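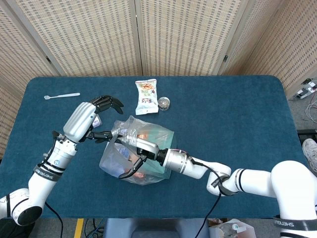

Cyril Bramwell wrote to us after the October 2019 workshop that a policy trained on soft packaging should be scored on packaging it has never touched, and that anything else measures memory. We agree, and our test protocol now works that way.

Wenerix is a research group in Dusholm working on two-arm manipulation of deformable objects, mainly plastic bags and pouches. Bags are hard to model. The film folds, hides its contents and changes shape at every contact, so we do not estimate a full mesh. Our method, Lirnilgate, tracks only the rim of the opening and predicts how it will move under a small displacement of either arm.

Training uses 1,000 teleoperated demonstrations. We also trained on subsets of 200 and 400. Going from 200 to 400 gave most of the gain in opening success; the remaining demonstrations mainly reduced regrasps. Evaluation is 60 trials per policy, all on held-out bags. A trial fails if the film tears or the rim is lost.

Transparent film is still the weak point. Depth readings drop out along the folds, and the rim estimate drifts when both hands are close to the opening.

The Bergmann lab shares our evaluation protocol and runs it on separate hardware. Trial logs, including failures, are available to other groups on written request.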